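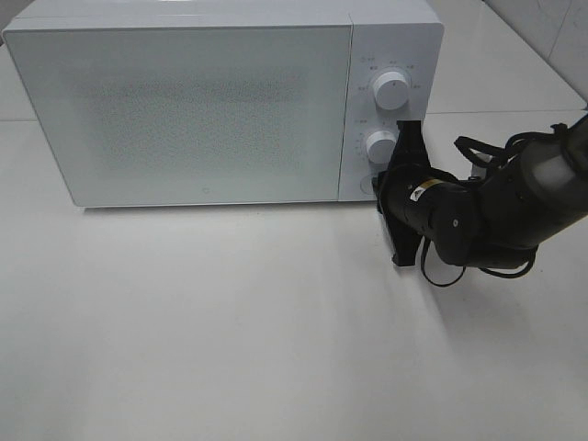

Gripper at the lower knob, seen from the fixed view.

Forncombe Teach Kit - Appliance Knob Module
Part no. FT-777

The Appliance Knob Module adds rotary control tasks to the Forncombe Teach Kit. An operator moves the arm through the task by remote control or by hand guiding, and the software stores each run as a demonstration for training or direct replay. Rotary dials are a useful test of both methods: the target is small, the approach is from the side, and the fingers need a firm hold before the wrist turns.

Operating modes
Remote: a leader arm drives the work arm joint for joint. Scaling can be set to full or half.
Hand guiding: joint drives go to low stiffness and the operator moves the wrist directly. Gripper width is set from a foot switch.

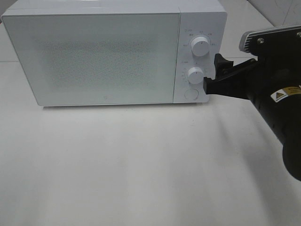

Both modes write the same file format, so runs can be mixed in one set. Runs can be trimmed at either end after recording. Joint position, gripper width and motor current share one clock with the video - no separate alignment step is needed.

Recommended setup
Place the appliance on a flat surface with the knobs facing the operator. Leave 22 cm clear in front of the panel. Leave slack in the arm cables at the wrist and check it through the full turn before the first run.
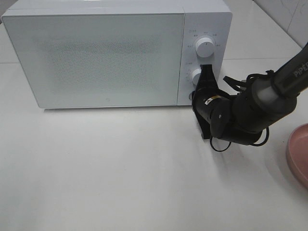
Upper finger against the lower knob. Cable loops hang below the forearm.

Record at least 10 runs per knob position. Vary the start pose between runs and keep the appliance fixed. If the fingers slip, stop and delete the run - a partial turn recorded as a full one affects replay.
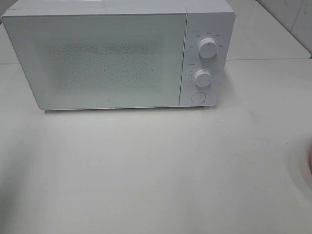 Control panel with the arm out of view: two rotary knobs, push button at the bottom.

Supplied
Module license, foot switch, finger pad set, printed setup sheet. Storage for 1,000 runs is included. Arm, camera and appliance are not supplied.

Setup notes by Aleksi Mustonen and Vitalii Shevchuk. Page revised 7/28/21.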